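Student project report
Second-year small animal care, spring term
Obinna Olatunji and Heledd Lougher

What do puppy adverts leave out?

Our project looked at how puppies are advertised online and whether a buyer could make a sensible choice from the advert alone. We read 108 adverts during April on two local sites, Skerkus and Sivero. Adverts for adult dogs were left out, and so were repeat postings with the same telephone number and litter.

Each advert was checked against a list we drew up with our tutor. The list covered the age of the litter, whether the mother could be seen, vaccinations, worming, microchipping and the seller's reason for selling. Heledd read the Skerkus adverts and Obinna read the Sivero ones, then we swapped a batch to make sure we were marking them the same way. We disagreed mostly over wording such as "all jabs", which we decided to count as vaccinated.
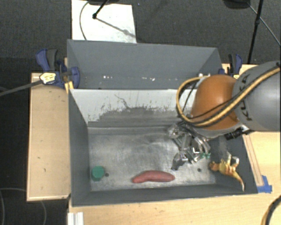

Price was given in nearly every advert. The highest was 1,000 pounds for a miniature dachshund. Only 29 adverts said clearly that the puppies could be seen with their mother. Worming was mentioned more often than microchipping, although a puppy should be chipped before it goes to a new home. Several sellers gave a collection date but no date of birth, so the reader could not tell how old the puppy would be when it left.

Sivero has a box for the chip number and Skerkus does not. We think this explains part of the difference between the sites — sellers tend to fill in what they are asked for.

We also spoke to the Ekwueme rehoming kennels. The manager told us that young dogs often come in at eight or nine months old, when the owner's working hours have changed or the dog has grown larger than expected. Very few adverts gave an adult size.

There are limits to this work. We did not contact any sellers, so an advert with little in it may still have come from a careful home. We also had no way to check claims about vaccinations. If we did the project again we would include kittens and start earlier in the term.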